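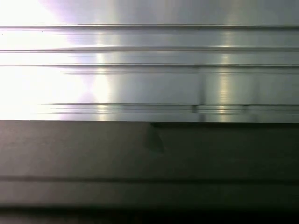 Ridged aluminum as the wrist camera sees it, with strong glare on the left.

1/ The Hodwood Automation Laboratory has completed the first part of its comparison of wrist cameras for close-range gripping. This thread summarizes the method, the main results and the points still open. The full report will be sent to partner sites on request.

2/ Two cameras were compared. Unit A is the small color camera supplied with the Cerel two-finger gripper. Unit B is a monochrome camera from Lo Presti, fitted to the same gripper on an adapter plate made in our workshop. The arm, the controller and the lighting were the same for both.

3/ Bare aluminum was chosen as the main test surface. Our partners at the Nokavthorpe site handle extruded parts every day, and reflections are the fault they report most often. A camera that performs well only on painted or matte parts is of limited use to them.

4/ The attached view shows the difficulty. In the left third the ridges fade to thin gray lines, and in places the metal is almost pure white. Farther right the same ridges are easy to follow, as is a small dark seam in the lowest channel.

5/ Each camera was asked to find one straight edge and report its position to the controller. We recorded 600 approaches per camera, at three working distances. Meinrad Haslinger wrote the approach routine and Lama Awad checked the recorded positions against the arm's own readings.

6/ Unit A failed to return an edge in 116 of its 600 approaches. Most failures came at the shortest distance, where glare covered more of the view. Unit B failed in 41.

7/ The difference should be read with care. Unit B has a larger lens and sits farther from the fingertips, so its angle to the metal is not the same. Munther Haddadin has asked that the adapter plate be remade to bring the two angles closer together. We agree with this request.

8/ Color fringing was also noted. A faint purple tint can be seen in two places near the glare in the attached view. It did not move the reported edge by a measurable amount, but it did confuse the color-based part sorter during setup. That function was switched off for all recorded runs.

9/ Exposure matters more than we had expected. With automatic exposure, Unit A took longer to settle after each move. Fixed exposure removed the delay – at the cost of detail on dark surfaces. Operators who handle both bright and dark parts will need two stored settings.

10/ Weight: Unit B with its plate adds 805 grams at the wrist. The arm remained within its rated load, but the controller's payload value had to be entered again before each change of camera. Please do not skip this step when repeating the test.

11/ Still open: diffuse lighting, a polarizing filter for Unit A, and gripping with the flat fingers in place of the padded ones. Hanan Semaan will lead the lighting work. The filter tests depend on delivery of the mounting ring.

12/ Sites wishing to receive the report or the approach routine may write to Eino Lahtinen at the laboratory office, quoting project number 3345. Requests received by March 10, 2018 will be included in the first mailing.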